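Cocina compartida de Lultell
Informe de avance número 2 para el programa Ternarer de pequeños equipamientos
Periodo: de marzo a junio

Resumen para quien tenga prisa

La cocina funciona. De las 3 fases previstas en la solicitud hemos cerrado la primera, la segunda está terminada salvo por los asuntos que se detallan más adelante y la tercera sigue donde estaba en marzo, es decir, en un párrafo de la solicitud. Del importe concedido, 3760 euros, quedan 256 sin gastar, y ya tienen destino. No pedimos prórroga. Pedimos permiso para mover una partida pequeña de un renglón a otro, y lo explicamos en su apartado.

Antecedentes

En el informe anterior describíamos la cocina de Lultell como «un espacio con potencial». Nos respondieron desde el programa preguntando qué significaba eso, y la pregunta era justa. Significaba que los cajones no cerraban, que cada usuario del centro guardaba sus cosas donde había guardado las del mes anterior y que para encontrar una cuchara de servir había que conocer la historia de la casa.

La cocina la usan los grupos de comida de la mañana, el taller de arroces y caldos de la tarde y, fuera de horario, cualquiera que tenga llave y hambre. Son públicos distintos con ideas distintas sobre dónde va un colador. El proyecto consistía en ponerlos de acuerdo, y la solicitud lo llamaba «reordenación funcional del equipamiento menor».

Fase primera: muebles

Cerrada. Los armarios bajos son de un verde menta claro con los cantos en verde oscuro y tiradores redondos pequeños. El color fue objeto de un debate más largo que el presupuesto. Había partidarios del blanco, que se ensucia, y partidarios del gris, que ya está en el suelo. El verde no era la primera opción de casi ningún grupo y era la segunda de todos, lo cual en una cocina compartida equivale a una victoria aplastante.

La encimera marrón se ha conservado. En la solicitud se contemplaba sustituirla y el montador de Wolde nos convenció de que aguantaba unos años más si dejábamos de apoyar en ella las ollas recién sacadas del fuego. Lo hemos prometido. El ahorro se ha dedicado a las guías de los cajones, que ahora abren y cierran a la primera. Hubo usuarios que durante las dos primeras semanas siguieron dándoles un golpe de cadera al cerrarlos, por costumbre.

Los tiradores merecen una nota. Son pequeños, quedan bien y, con las manos mojadas, resbalan. Lo advertimos por si otra entidad del programa está eligiendo los suyos en este momento.

Fase segunda: utensilios

Aquí es donde se nos ha ido el tiempo. El criterio acordado fue sencillo: lo que se usa a diario queda a la vista, lo que se usa una vez por semana va a los cajones y lo que se usa una vez al año vuelve a casa de quien lo trajo. La última parte del criterio ha sido la más difícil de aplicar. Una fondue sigue en paradero conocido y dueño desconocido.

Los palillos eran el caso más urgente. Vivían sueltos en un cajón, mezclados con brochetas, pajitas y un termómetro de carne, y aparecían por unidades, nunca por parejas. Compramos un portautensilios doble de plástico blanco, que salió del renglón de «contenedores y varios» y que ha resultado ser la compra más comentada del proyecto, por delante de las guías, que costaron bastante más y de las que no se acuerda nadie.

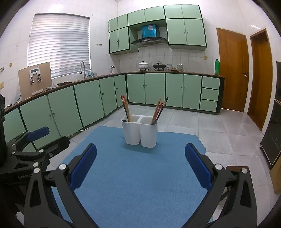
Portautensilios doble con los palillos; al fondo, los armarios bajos y los cajones.

La idea inicial era repartir los dos huecos: palillos a un lado, utensilios de servir al otro. Se aprobó por unanimidad y duró una comida. Los palillos ocupan los dos lados con toda naturalidad, los rojos con los de madera sin pintar, y entre ellos se cuela algún mango oscuro que debería estar en otra parte. Hemos decidido no insistir. El objetivo que figuraba en la solicitud era que los utensilios de uso diario se encontraran sin abrir un cajón, y ese objetivo se cumple.

Queda sin resolver el emparejamiento. Los palillos llegaron de donaciones sucesivas y cada tanda tenía su propio largo, su propio dibujo y su propia opinión sobre el acabado. El taller de la tarde propuso retirar los desparejados. El grupo de la mañana alegó que con dos palillos distintos se come igual. Se ha hecho la prueba y el grupo de la mañana tenía razón, aunque al taller le sigue molestando.

También dentro de esta fase:

Coladores y escurridores, colgados por dentro de la puerta más ancha. Bien.

Tapas de olla, en vertical, con separadores. Bien, salvo la grande, que no cabe y viaja.

Especias, trasvasadas a botes iguales. Quedaron preciosos durante el rato que tardamos en darnos cuenta de que faltaban las etiquetas. Hay dos botes que nos inclinamos a llamar comino.

Trapos y manteles, lavados y doblados en el cajón inferior. El azul se queda fuera porque se usa a todas horas.

Suelo y paredes

No figuraban como fase. Las paredes de azulejo blanco solo necesitaban una limpieza a fondo y la tuvieron. El suelo de baldosa gris claro se fregó con un producto recomendado por Wolde y ha quedado con un brillo que nos sorprendió a todos. Tiene el inconveniente de que se ve cada pisada, de modo que ahora se friega más que antes. Lo anotamos como impacto indirecto.

Por el lado de los armarios de la izquierda corre un cable blanco, pegado al pie de los muebles y por el suelo. Está en nuestra lista desde la visita de abril. Debe ir en una canaleta y la canaleta está pedida a Nonberg, que la sirve en tramos de una longitud que no coincide con ninguna pared conocida. Esperamos poder cortarla nosotros. 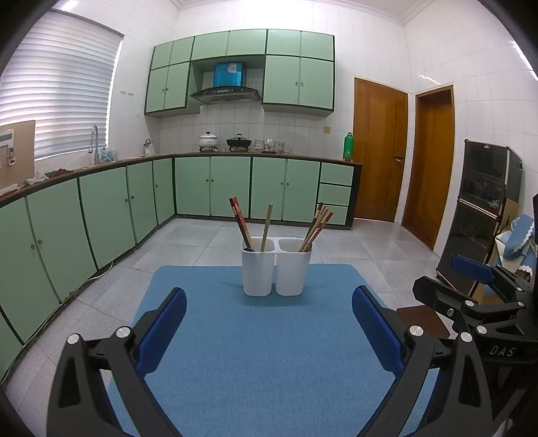

El portautensilios sobre la tela azul, con los armarios verdes y el cable todavía sin canaleta.

Lo que no ha ido bien

El letrero de normas. Redactamos uno con tanto cuidado que ocupaba una hoja entera por las dos caras, y un letrero pegado a la pared solo tiene una. La versión actual dice «Lávalo y déjalo donde estaba». Ha generado dudas legítimas entre quienes encontraron las cosas mal puestas y las devolvieron, con escrúpulo, a su mal sitio.

El calendario. Dijimos que la segunda fase acabaría en mayo. El pedido de guías llegó con los tornillos de otro modelo y la devolución nos costó casi un mes, durante el cual los cajones estuvieron fuera de su hueco y la cocina se usó igual, con los cajones apilados en el pasillo a modo de bufé.

El registro de uso. Se colgó un cuaderno para que cada grupo apuntara día y utensilios empleados. Contiene una receta de caldo de jengibre bastante buena y la lista de la compra de alguien.

Gasto y cambio que solicitamos

El dinero se ha ido, por este orden, en guías y herrajes, pintura y cantos, mano de obra de Wolde y contenedores. Las facturas se adjuntan en carpeta aparte y van numeradas, cosa que en el primer informe no hicimos y por la que pedimos disculpas.

De los 256 euros restantes, una parte es para la canaleta y su colocación. Solicitamos que el resto pase de «cartelería» a «contenedores y varios». Con un letrero de una sola frase, la partida de cartelería está sobredotada. Queremos comprar un segundo portautensilios para las cucharas de servir y las espátulas, que observan el de los palillos desde el fondo de su cajón.

Fase tercera: previsión

La tercera fase preveía sesiones de acogida para los grupos nuevos: dónde está cada cosa, cómo se deja, a quién se avisa si algo se rompe. Empezarán en septiembre, cuando vuelven los talleres. El guion está escrito y cabe en media hora, o en una entera si alguien pregunta por la fondue.

Antes de esa fecha nos comprometemos a tener puesta la canaleta, identificado el comino y resuelto el alojamiento de la tapa grande. Agradeceríamos respuesta sobre el cambio de partida durante el mes de julio, ya que en agosto el centro cierra y los pedidos a Nonberg se quedan en la puerta.

Equipo de la cocina compartida, Lultell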